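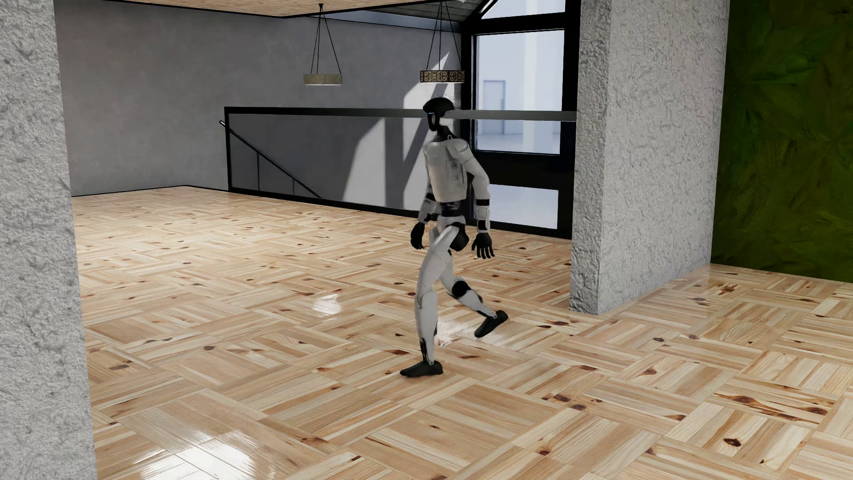

An evening dress with a long hem needs more care at home than it needs on the red carpet, and most of the damage comes in the last hour before you leave. Put the shoes on first, the same pair you will wear that night, and only then pin the hem. Stand with both arms hanging at your sides, as those of the black and white robot do in mid-stride on the glossy parquet, and let another person do the pinning. If you bend to look, the front drops and you will cut it too short. I did this with my sister's velvet gown and we had to add a band of satin.

Home | Wardrobe | Laundry | Mending | Shoes | Contact

August
By Győző Fülöp

Velvet should never meet the iron. Hang the dress in the bathroom, run hot water in the shower for 10 minutes with the door closed, and then leave it to hang until it is fully dry. Brush only in the direction of the pile. For small flat places, such as a crushed mark from a seat belt, I hold the steamer behind the fabric and do not touch it.

Sequins and beads are a different matter. Turn the dress inside out, and look for loose threads before you wear it, not after. A loose thread should be pulled to the inside with a thin needle and tied there. Magdolna Szabó, who taught me sewing, used a drop of clear nail polish on the knot – I still do it, but keep it away from silk.

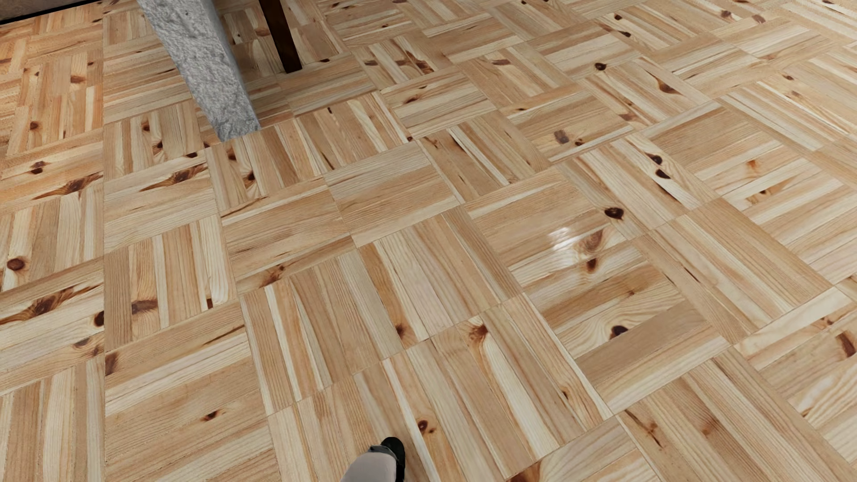 Trains and floor-length skirts suffer mostly from the floor. Before you practice walking in one, sweep, and then pass your hand slowly over the places where the fabric will drag. Wood laid in narrow strips that change direction from block to block has many thin joints, and chiffon can find any rough edge in them. Look also at the furniture legs. A grey one with a rough, dented surface can pull a thread out of lace as you turn, so I wrap such legs in an old pillowcase until the dress is back on its hanger.

For the black leather jacket over the dress, wipe the collar with a slightly damp cloth after each wearing. Make-up on the inside collar comes away with a little mild soap. Leather must hang on a wide hanger, never a wire one, and not in plastic.

Double-sided tape holds a deep neckline well, but only on skin without cream. Remove the tape from the fabric the same night. If it stays until morning the glue goes into the threads, and on satin the mark is very difficult to take out.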